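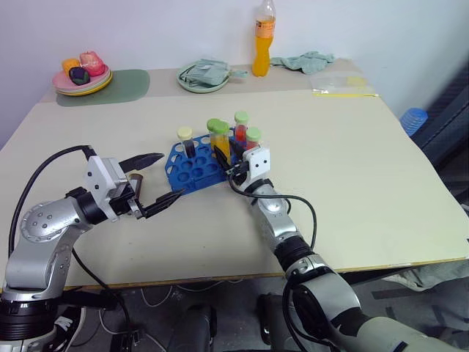

Bench 2, both arms at the rack. Loose tube on the table at the left gripper.

Left gripper loses force during tube handling, no fault reported

womis_bench
Posted 2019-05-25

Hello all. English is not my first language, so please ask if something is not clear.

We have two arms on one table and they move capped test tubes in and out of a blue rack. The controller is from Grundora, the task software is Vokwood. My problem is with the left arm. During a pick the gripper closes, the arm lifts, and then the fingers open by themselves. The tube falls on the table. The software does not report any fault. It continues with the next step as if the tube was still there.

In the log I find one line only, code 2713, marked as "information". After this line the finger force goes to zero for up to 44 milliseconds, then it comes back. By that time the tube is gone.

The right arm has the same gripper and the same settings, and I never saw the code there. We use closing force 400 in both (the units of the software, I do not know what it is in newtons). Has somebody seen this code?

pallet_jack
Is the cable on the left one tight at the wrist? In your picture it makes a big arch over the top and goes down beside the arm. On ours, an arch like this pulled on the connector each time the wrist turned past a certain angle. The power dropped for a moment and the gripper restarted.

womis_bench
The cable is the original length and it was not tight when I moved the wrist by hand. But I moved it slowly. I will try at full speed.

kestrel9
I don't think it is the cable. 400 is low for capped tubes. If the tube slips a little, the gripper sees that the fingers are closer together than expected, and some firmware versions then release and try again. Put it to 900 and test again.

pallet_jack
Please do not do that with glass. And a slip does not explain force zero.

kestrel9
It does if the firmware releases on purpose. That is what I wrote. Nobody said glass either.

womis_bench
The tubes are plastic, so no danger of broken glass. But I do not like 900. We tried a high value once in August, when the bench was new, and a cap came off. There was liquid on the table and it went into the joint of the rail. I would like to know the cause first.

lai_user_north
Hello. I use the Lại driver with the same controller. In our notes 2713 means "tool supply restored". So the line is written after the supply comes back, and there is no line for when it is lost. This would agree with pallet_jack. I can't promise that the number has the same meaning in your version.

kestrel9
If the supply was lost, the log should have the force drop before the code. He writes that the drop is after it.

lai_user_north
The time in the log is the time of the message, and the force values come on another channel. With us the two channels are not well aligned. I would not trust the order of two things that are so near to each other.

dorrit_m
Different point, sorry. The fault in the gripper is one thing, but for me the more serious thing is that the program goes on with no tube. The arm then goes over the rack and opens the fingers above an empty hole, fine, but what does it do if the lost tube is lying under its path? The other arm is working at the same rack too. You need a check after the lift. Read the finger distance, and if the fingers are fully closed or fully open, stop both arms. Both, please, not only the left one.

womis_bench
This is a good point and I am a little ashamed that we do not have it. Until now a person stands there with the stop button. I will write the check before any other test.

pallet_jack
Agree with dorrit_m. Also keep your hands out when you do the full speed test. When a gripper restarts it sometimes makes a homing move, and it closes hard.

womis_bench
I have results. First I added the check, both arms stop now. Then I let the left arm turn the wrist at full speed with no tube. The code came when the wrist was near the end of its range. With the wrist in the middle of the range it did not come in the whole run. Then I exchanged the two gripper cables. Now the right arm gives 2713 and the left arm is quiet.

So it is the cable, or the plug on it. I ordered a new one. The force stays at 400.

kestrel9
OK, cable. I still think 400 is too low for you, but this was not the reason.

lai_user_north
Can you write here if the new cable has the same connector? Ours was delivered with a different lock ring and we had to change the clamp also.

womis_bench
Yes, I will write when it arrives. Until then we run only with the good cable, one arm.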